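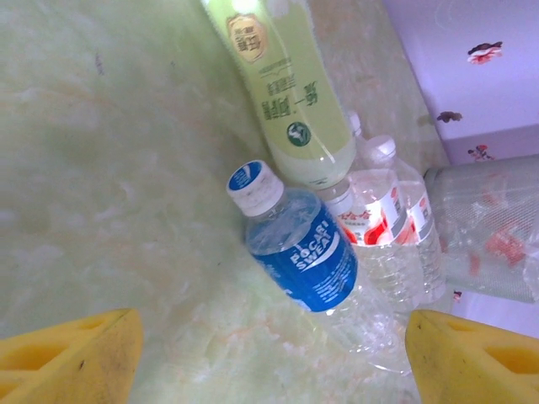
Wrist camera view: a Pocari Sweat bottle between the gripper fingers, with other drinks bottles behind it.

Zelora Two-Arm Recording Bench

Product page last changed 04/04/2020

The Zelora bench is a complete workstation for recording demonstrations with two robot arms. An operator guides the arms through a task, and the bench saves what the cameras saw together with the position of every joint and both grippers. The saved recordings are used to train a model that will later do the same kind of task without an operator.

It was designed for groups that need a lot of examples of ordinary handling work: picking things up, sorting, packing, clearing a surface, passing an object from one hand to the other. Bottles are the task we get asked about most. Clear plastic reflects whatever is near it and the shape changes once it has been squeezed, so a model needs to see plenty of them in plenty of positions.

What is on the bench

Both arms are fixed to one aluminium rail along the front edge of the work area. Each has its own mounting plate, and the plates can be unbolted and moved along the rail if your task needs the arms closer together. The reach of the two arms overlaps in the middle of the table, so either gripper can take an object there.

The table is square and has walls on three sides. The walls keep people walking past out of the recordings and stop round objects rolling off the back. They also take a covering. We supply wallpaper and table sheets in a number of patterns, including florals and marble effects, and we suggest changing them regularly. A model trained against one plain background tends to do badly when it is moved somewhere else.

Cameras are fitted at the wrists and at a fixed point overlooking the table. The wrist cameras see the fingers and whatever is close to them. The fixed camera records where everything is on the table and what the other arm is doing. All streams share one clock.

Recording software

The bench comes with Tomia, our recording program. You name a task, write a one-line instruction for it, and start. The pedal under the bench begins and ends each episode. A second press within 40 seconds of the end marks the episode as failed and keeps it in a separate folder - some customers train on failures as well, so nothing is deleted unless you ask for it.

Tomia checks each episode when it is saved. It looks for dropped camera images, gaps in the joint readings and episodes where neither arm moved. Anything that does not pass is listed at the end of the session with the cause beside it.

Files are written in an open layout, with one folder per episode. You do not need our software to read them.

Setting out a task

Start with the objects spread over the table and change the layout between episodes. Lay some bottles down and stand others up. Turn labels away from the camera. Mix sizes, and put one or two things on the table that have no part in the task, such as a box or a can. Let some objects touch or overlap, as they would in real use.

Keep the instruction the same for the whole session, and make sure all your operators agree what counts as finished. If one person stops when the bottle has been let go and another brings the arm back to its starting position, the model will see two different endings. Muchen Zeng, who looks after operator training for us, has written a short guide to this and it is included in the box.

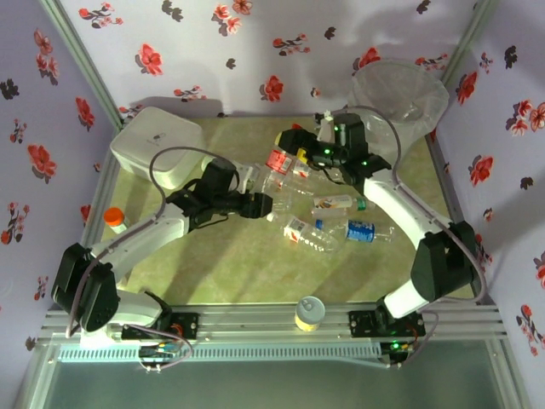 How many episodes do we need before training is worth trying?
For a single task with one kind of object, we suggest 300 good episodes as a first attempt. Tasks that use both arms together usually need more. Train early, see where the model goes wrong, and record further episodes for those cases.

Starter set

Every bench is supplied with the Xia starter set, a collection of 1,712 episodes recorded by our own operators. It covers picking, placing, sorting and two-arm handovers with household objects. Use it to test your training code before your own recordings are ready, or mix it with them. The licence allows research and commercial use.

Specification

Arms: two, rail mounted
Table: square, walled on three sides
Cameras: wrist and fixed
Recording start and stop: foot pedal or keyboard
Weight without computer: 54 kg
Assembly: two people, half a day

Options and spare parts

Finger sets (pair)
Wall and table coverings, mixed pack
Longer rail
Spare arm cables
Vundness storage unit for large collections, with automatic nightly copy

Finger sets wear with use and should be checked before each session. Replace both fingers of a gripper at the same time.

Ordering

Benches are built to order. Please tell us the task you have in mind, the largest and smallest objects you expect to handle, and whether you need the storage unit. Orders placed in August take longer, as the workshop closes for part of the month. Spare parts are posted from stock all year.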